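Clurmont Residents' News - December

Dust in the dry months
by Kamala Hegde

When I moved to Clurmont 11 years ago, I came from a city by the sea, where the air is wet and everything grows mould. I knew very well how to fight with mould. I did not know dust. In my first summer I opened all the windows every morning, as my mother always did, and in the evening I could write my name on the piano. A neighbour on the second floor, Thenmozhi Namboodiri, looked at my open windows and asked me very politely if I was planning to collect the whole of the Uvton road.

In the last newsletter I asked readers to send their questions about cleaning in the dry season. I received more letters than I expected, and many were about the same few matters, so I have put them together.

When to open the windows

The wind in our part of Uvton usually comes up after lunch and stays until it is dark. Before nine in the morning the air is quiet and there are fewer trucks going up to the quarry. I now open for one hour only, on the side of the courtyard, and then I close everything and pull the blinds down. The rooms on the street side I open late in the evening, when the buses are finished.

If you have the old sliding windows, please look at the track at the bottom. The dust sits there with small leaves and dead insects, and each time you push the window a little of it goes into the room. A dry paintbrush, the flat kind of two fingers wide, takes it out better than a cloth. Kuipers, the hardware shop beside the post office, sells them cheaply in the basket near the door. 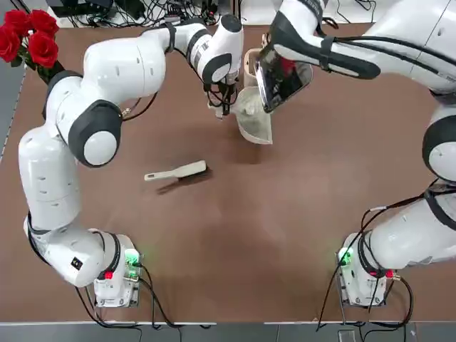 Many of you wrote that you wipe in the morning and it is grey again by dinner. I had the same trouble for years. My mistake was the order of the work. I did the floor first because the floor looked the worst, and afterwards I did the shelves, and all that was on the shelves came down on my clean floor. Now I start with the top of the wardrobe and the ceiling fan, then the shelves and tables, then the chairs, and the floor comes at the end. It takes the same time as before.

For the fan I use an old pillowcase. You put the blade inside it, press softly with both hands and pull the pillowcase back to you. The dust stays in the bag. Mrs Namboodiri taught me this and she asks me to add that the fan should be switched off at the wall.

Wet or dry?

Two readers do not agree on this question and both wrote long letters. One says that dust must only be touched with a damp cloth. The other says that a damp cloth makes mud, and she is also right if the dust is thick. My own habit is to go over it dry first, with a soft brush and slow movements, and then with a cloth which I have washed and wrung out as hard as I can. The cloth should feel almost dry in the hand. On unpainted timber I use the dry brush only.

I do not use spray polish any more. For one year I bought a lemon one called Zindanum, which had a lovely smell, but on my dark sideboard it left a thin film and the dust seemed to like that film very much. Perhaps on other furniture it behaves better.
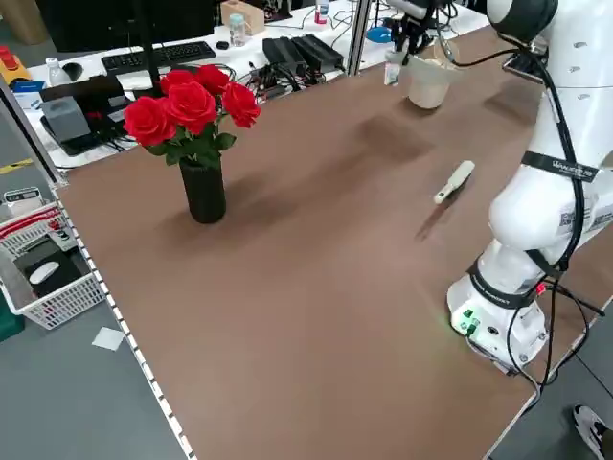
The light brown table, with the white arm standing on its right side.

The line that stays in front of the dustpan

This was the most popular complaint, and I have great sympathy. You sweep, you pull the pan back, and a thin line of dust remains. You sweep again and there is a new line, a bit thinner. I know people who finish by pushing it under the mat.

First look at the front lip of your pan. If it has become bent or has little cuts in it, the dust goes under and no skill will help you. Mine was damaged from standing for years on its lip in the cupboard, so now it hangs from a hook. Second, lift the handle a little so that the lip is pressed flat to the surface. Third, turn the pan a quarter and sweep the line from the side. What remains after that can be taken with a piece of damp kitchen paper - even the best pan leaves something.

Please wash the brush also. I put mine in warm water with a drop of dish soap every second week, shake it out on the balcony, and let it dry with the hair down. A brush full of old dust only moves the dust to another place.

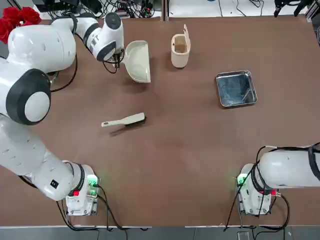
Small notices

Door mats. The mats in the lower entrance will be taken away for washing on Saturday, and the tiles are slippery without them. Please walk slowly, in particular if you are coming in with shopping.

Carpet beating. The rail behind the bicycle shed may be used until seven in the evening. Look first if there is washing on the lines, as the wind carries everything that way.

Vacuum cleaner for lending. It is in the laundry room again, with a new hose. Write your flat number in the book and empty the bag before you bring it back. New bags are in the drawer under the sink.

Next time I would like to write about curtains, which I find much more difficult than floors. If you have washed heavy lined curtains at home and they kept their length, please put a note in my letterbox, flat 3.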